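## 3. Materials and Methods

### 3.1 Study homes

The survey covered 23 rented apartments in two buildings, both put up by the same developer and both known locally by the developer's name, Chidiac. The older building has nine of the apartments and the newer one has the rest. All are on the second floor or higher. We left out ground-floor units after the pilot, when it became clear that hedges and parked vans outside the windows changed the readings more than anything inside the rooms did.

Tenants were recruited by a letter under the door and a second letter two weeks later. Each household signed a consent form and could withdraw any room at any time. Two households withdrew their bedrooms and kept the other rooms in. One withdrew a hallway, then put it back. Rooms without a window, mostly hallways and bathrooms, were kept in the survey on purpose, as earlier work on daylight at home tends to stop at the living room door. Tenants in the pilot said they switched on a lamp in the hallway earlier in the day than anywhere else.

### 3.2 Light readings

Horizontal light levels were taken at table height with a Sernus handheld meter, read to the nearest lux. Each room was divided into a grid with points set 100 cm apart, starting from the wall farthest from the window. Where a point fell on top of a wardrobe or a stove, the reading was taken at the nearest open spot and marked as moved. The full survey produced 1,203 readings. Moved points are kept in the totals but left out of the wall-distance analysis in Section 4.

All electric lights were off during readings, including stove lights and the small lamps on power strips. Curtains and blinds were opened fully. Interior doors were left the way the tenant normally keeps them, and the position was written down as open, half open or closed. This choice makes rooms harder to compare with each other, but it keeps the readings closer to the light people live with - a hallway with every door propped open is a brighter place than most tenants ever see.

Readings were taken only under an even overcast sky. The first full day of readings was Sat 26 January, and the last was in April. On days when the cloud broke up partway through a visit, the visit was stopped and the apartment was done again from the start. Jarrah McPhee and Reece Tunstall took all of the readings, working together on the first few apartments and then separately. To check that they agreed, both measured the same apartment on the same afternoon, and the differences were small next to the differences between rooms.

### 3.3 Wall color and surface

Wall color affects how far daylight carries into a room, so we recorded the paint on each wall as well as the light that fell on it. Colors were matched by eye against a Grevix paint card held flat to the wall, and grouped into white, warm light, cool light and dark. Beige, cream and peach shades all went into the warm light group. Two people made each match separately. When they disagreed, Abla Darwish made the final call from the card and the notes, without visiting the room.

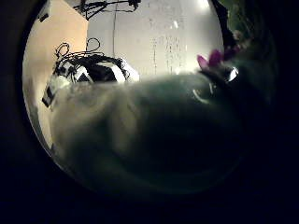 Gloss was recorded as matte or shiny. We had planned a middle group for eggshell finishes, but the two people doing the matching could not tell it apart from matte in low light, and it was dropped. Papered walls were matched on their background color. Tile was treated as shiny in every case, even where it had gone dull with age.

Floors and ceilings were recorded in the same way but only once per room. Nearly all of the ceilings were white, so ceiling color is not used in the analysis.

### 3.4 Tenant ratings

One adult in each household rated every room on a five-step scale running from "too dark" to "too bright," first for the morning and then for the late afternoon. Ratings were given before the light readings so that the numbers on the meter would not sway them. Illia Semeniuk held the interviews in person and wrote down any remarks about lamps, glare or places where the tenant avoided reading or cooking.

Remarks were coded by Iida Riihimäki using the short list in Appendix B. A remark could carry more than one code. Those that dealt with heat, noise or the landlord were set aside and are not reported in this paper.

### 3.5 Analysis

For each room we used the middle value of the grid readings instead of the mean, as a single point next to a window can pull the mean up a long way. Rooms were then compared by window area, distance from the nearest window, wall color group and door position. The calculations were done in Godis, and the two buildings were run separately before being combined.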